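Projects > Ilavdale > Bench cell > Reports > June

Ilavdale bench cell: progress report to the Hererham fund

Period covered: spring, up to and including June
Prepared at the Fekolport workshop

1. Where we are

The cell is running. I put this first because the last report put it last, under a heading called "Other matters," and we got a phone call about that.

The arm was down for 40 days this period. The original plan allowed for a short stop to replace the wrist cable, and the short stop grew. Everything we promised you for the spring was done in the end, but some of it was done in the simulator while the real arm sat with its covers off. We'd like that to count, and section 4 explains why we think it should.

2. The wrist

The fault showed up as a drift in the last joint. The arm would reach for something on the desk, get there, and then turn its hand very slightly, like a person checking a watch. It never went far enough to trip the limit. It did go far enough to miss a bowl.

We first blamed the calibration, as one does, and recalibrated it. It behaved beautifully until lunch. We recalibrated it again. After that we took the advice printed on the inside of the controller door and checked the connectors, where the encoder cable had worn through its jacket at the point where it bends behind the elbow. The clamp there had been put on backward, with the sharp lip facing the cable. The clamp was ours. The assembly drawing was also ours, and it shows the clamp the right way around, so we can't blame the drawing either.

The replacement cable came from Engström, along with a second cable for a different arm, which went back. The correct spare arrived with connectors that fit and a length that didn't. Engström sent the right one after that without an argument, and the delay cost us more patience than money. We now keep three of them on the shelf, labeled by length, in a box that also says what they aren't for.

While the covers were off we changed the wrist seal and cleaned the old grease out of the gear housing. It had been filled with the grease meant for the rail. The manual says the two shouldn't be mixed. The gears show some polishing on the contact faces but no pitting, and we put the joint back together with the gears we had. The line for new gears in your budget table is therefore unspent, and we ask to move it to spares (section 6).

3. Looking after it

Until now the maintenance schedule was a sheet of paper taped to the cabinet, last signed in a pen that had been running dry. It has been replaced by a proper log, kept at the operator's station, with the following entries:

Start of shift: look at the cable run behind the elbow with a flashlight. Move the arm by hand through its bend and listen. Wipe the rail.

End of shift: park the arm, open the hand, power down from the panel. Do not power down from the wall. The wall switch also feeds the log computer, and we have lost two mornings of notes learning this.

Every month: check the clamp screws with the torque wrench, back up the controller settings, run the reach test against the fixed pins and write the result down even when it is good.

Every 1,000 hours: wrist seal and grease, with the tube marked WRIST.

The reach test is the one people skip. It takes longer than anyone remembers and the answer is usually the same as last time. The drift we spent the spring chasing would have been plain in it a month earlier, had there been results to compare with. There were results, from the winter, and then there was a gap, and then there was me with a screwdriver.

4. The simulated room

When the arm came apart we moved the work over to the simulated room that goes with the cell. The task is the same one we have always reported on: the arm is told to fetch or put away something on a desk, in a room with furniture in it that it must not hit. The room had been built in a hurry and had been drifting away from the real cell in its own way. Bringing the two back together took up most of the downtime.

What was done:

The joint limits in the model were reset to match the repaired wrist. The old model allowed the wrist to turn a bit further than the real one can, and so had been finding clever grasps that we would never see again.

The friction values for the desktop were measured and entered. The earlier ones had come from a default file, and under them a piece of fruit would slide off if the arm looked at it firmly.

Chairs were given proper collision shapes, bases included. Before this the arm could pass its elbow through a seat back without comment. It can't now, and its success rate dropped the same afternoon, which we are told to call progress.

The controller settings saved from the real cell are now loaded into the simulated one each time it starts. If someone changes a speed limit on the floor, the model hears about it.

With those changes in, we ran 341 trials on the fixed room. The ones that went wrong mostly went wrong at the right-hand end of the desk, where the pear and the black tray are, and where a chair is apt to be in the way of the elbow. We've kept that layout as the standard check after any repair, in place of the bare table we used before. A bare table tells you that the arm can reach a table.
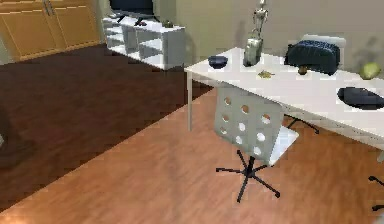
Tuva Björklund, on reading the draft, wrote back that a simulated room can't wear through a cable, and that she would like the reach test against the pins to stay ahead of it in the restart procedure. She also asked whether the seal interval came from the manual or from us, and said that if it came from us we should put that in the log where the next person will find it.

Both points are taken. The order for bringing the cell back after a repair is now pins first, simulated room second, real desk third, at reduced speed. The seal interval is ours. The manual gives a longer one for clean rooms, and Fekolport has a loading door that is open most of the summer. A note to that effect has been added.

5. Still open

The hand closes a little late after a cold start. It clears up once the arm has been moving for a while, which makes it hard to catch and easy to forget. Air line or valve; we suspect the valve.

The rail cover squeaks. It has been reported as a fault by every visitor and as a feature by the night operator, who can hear where the arm is.

6. Requests

Permission to move the unspent gear money to spares: a hand valve, wrist seals, and a second clamp of the better kind.

A decision on the torque wrench, which is on loan from the workshop next door and which they have started asking about by name.

Next report follows after the autumn service. The log pages and the reach test results will be attached to it in full.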